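Short Film Nights at Lekura: Your Questions

I run the animated shorts program at the Lekura, the little screening room in Grorkcombe, and I get a lot of the same emails. So I've put my answers in one place. If yours isn't covered, write to me!

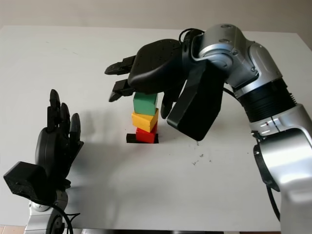
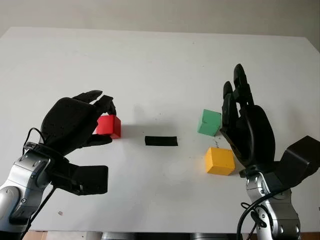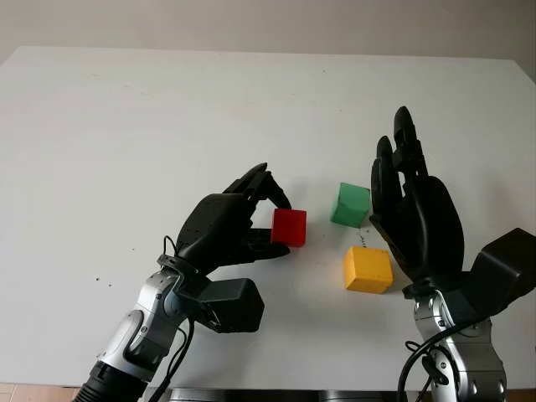

What kind of films do you show?

Mostly animation – drawn, cut paper, clay, puppets, whatever people have been making at their kitchen tables. I'll take a live-action short now and then if it has some animation in it.

How long can my film be?

I like them under 20 minutes, but I've bent that for something I loved. Very short is fine too. One of my favorites last season was over before I'd sat down.

Does it cost anything to enter?

Nope. You can send up to 2 films per person, and please don't send a third "just in case" (I do notice).

What file should I send?

A plain MP4 is great. Keep it under 900 MB if you can, as my connection at home is pretty slow. Burn in the subtitles if your film isn't in English.

When do I hear back?

Entries close in June and I watch everything myself, so give me a few weeks. I answer everyone, yes or no.

Do filmmakers get in free?

Yes, you plus one guest, so that's 2 seats. Tell me ahead of time and I'll leave your names at the door.

Where do I park?

Use the Noonan lot behind the bakery. It's free after 4 p.m. Please skip the Zernov spaces out front – they do tow.

Can I bring my kids?

To the early show, sure. The late one gets weird.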